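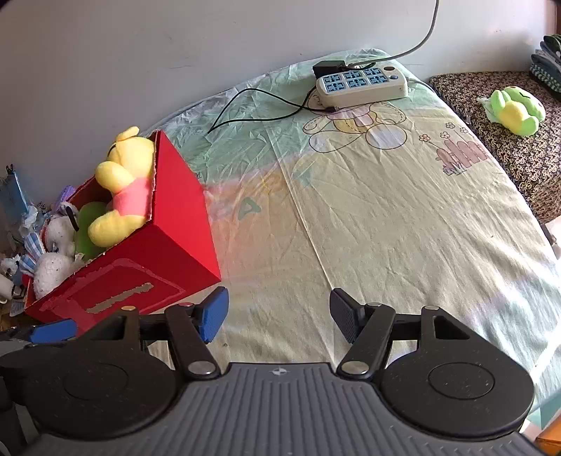 9 September 2023

Bedding notes, Dirnton flat

Good day with the fitted sheets! Li-hua Huang asked for something cheerful on the bed and the pale yellow-green one with the cartoon bear wins easily. I love the brown line drawing, and the pink picket fence with the tall flowers beside it is lovely too. Far nicer than the plain Tarkex ones we used all through August.

Washed it at 60 first time round, then dropped to 36 minutes on the short cycle, and I couldn't find any difference in the print afterwards. Short cycle from now on, then.

Best find of the day – do the two corners at the head end first, diagonally opposite foot corner next, last corner after that. It goes on so much more easily, and the bear comes out straight. Still a bit wrinkled in the middle, so I want to try a proper smoothing pass from the centre outwards before the pillows go back. Li-hua reckons a quick shake before fitting would do more good, and she may well be right.

The white power strip stays by the wall at the head of the bed. Keep the sheet hem tucked well under on that side.

To do: ask Usix whether they still sell the bear print, get a second one if so, and label the shelf for the 14 spare pillowcases.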